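Unit 5. Vaccination records at the border and at the clinic: what they prove and what they do not

Reading before class: the Holloway case (pages given on paper last week) and the short text by Amos Tillman on paper cards. Please read Tillman first, he is easier.

1. Two kinds of question

When a health officer looks at a vaccination record, there are two questions. The first is about the person: is this the same person who received the vaccine? The second is about the event: did the vaccination happen, on this day, with this product? Students often mix them, and the exam answers of last year showed it again. A passport answers the first question quite well and says nothing on the second. A paper card answers the second in a weak way and the first almost not at all, as most cards have only a handwritten name.

In the notes I use "identity" for the first question and "history" for the second. Some authors say "authentication" for both. I advise you to avoid this word in your essays.

2. Where the record is made

Most errors enter the record in the first minutes. The nurse writes a name as she hears it. The patient has two family names and gives only one. The date of birth is written with the day first in one clinic and with the month first in the next, so the fourth of March becomes the third of April. None of this is fraud, but later it looks the same as fraud to the officer who compares two lists.

In the Holloway case the district compared 3,000 records from its clinics with the civil register. Jolien Kuipers, who led the comparison, found 40 records where no matching person could be found at first. After telephone calls most of these were spelling problems or married names. Pay attention to how she describes the remaining ones. She does not call them false, she calls them "unresolved", and she keeps this word until the last page.

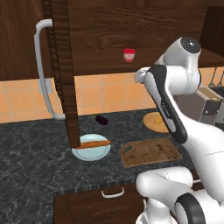
Apolline Leblanc

3. Registers

A register is a list held by the authority and not by the patient. This changes the situation at the border very much. With a card, the officer must judge the paper. With a register, the officer must only find the right line, and the paper becomes a kind of pointer to it.

Three points for discussion:

Who can write in the register? In the Etent system each clinic can add a line, but only the district office can correct one. Corrections are therefore slow, and patients wait with a wrong name for weeks.

Who can read it? In Drulia the port officers see only yes or no for each vaccine. They can't see the date. This protects the patient, but it makes the rule on booster doses impossible to apply at the port.

What happens when the connection is down? Every system needs a written answer for this. Clyde Tran gives a good list of such answers in his chapter, and you should know at least two of them.

4. Penalties and warnings

Public warnings about false names are common when travel opens again or when a vaccine becomes a condition for work. Before you judge if a warning is useful, ask to whom it speaks. A person who wants to travel on Friday and has no dose has a different reason from a person who is afraid that the clinic will pass the name to another office. The same warning can push the first one to the clinic and keep the second one away from it.

Amnesty periods are the other tool. During an amnesty a person can come and correct the record with no penalty. The literature is small and the results are mixed. Amos Esposito argues that an amnesty must be announced together with its last day, otherwise people wait to see if it will be extended.

5. For the seminar

Prepare one page on this task. The port of Plerkedel receives a ferry with 40 passengers and the register can't be reached. Write the instruction for the officer on duty, in plain language, so that it can be read standing. Say which documents are accepted, what is written down, and what the passenger receives in the hand.

Bring two printed copies. I will not accept the page by mail.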